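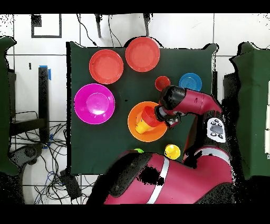 Dishroom Operators, 2 positions, Windport

Dokach is looking for two persons for the dishroom of our Windport kitchen. Since November the sorting of cups, bowls and plates is done by robot arms, so the work has changed. You will carry less and watch more: clear a stopped arm, check the stacks, teach new dishes. Experience with robots is not required, we give 3 weeks of paid training. No one in the present team loses hours.

Please write to Rajkumari Bajpai, room 308.

4 shares | 2 comments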